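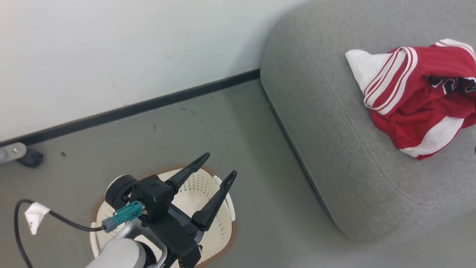
Round laundry basket, cream with a brown-tan trim.

Flanport Community Wash House: progress report to the Hennessy Fund
26/01/2026

Dear Sayaka,

Thank you so much for your patience while we got this together, and for the kind note at New Year, which went up on the wall by the kettle and has been much admired!

The wash house has now been open two full evenings a week since the autumn, and I'm very glad to tell you that 60 households are signed up, a good many of them from the flats on Arklow Road where the shared laundry closed. We had hoped for fewer than that by this stage (the application said 33, and I remember thinking even that was bold), so you can imagine how pleased we are, and also how tired the dryers are.

On the money side, the plumbing came in a little under the quote and the electrics a little over, so the two have more or less cancelled out. Sadao Chiba has the invoices and will post you copies. We would like to move what is left of the furniture line across to soap powder and dryer repairs, if you are happy with that. The second-hand benches from Cindis have done us very well and we don't need more.

The one real delay is the ironing room. The landlord still hasn't agreed to the new window, and Haruto Fujimoto has written again. Without it the room gets terribly stuffy, so we are keeping it shut for now and hope to open it in May.

Please do come and see us, any Tuesday evening would suit, and bring your washing if you like.

With warm wishes,
Yoshinori Hirose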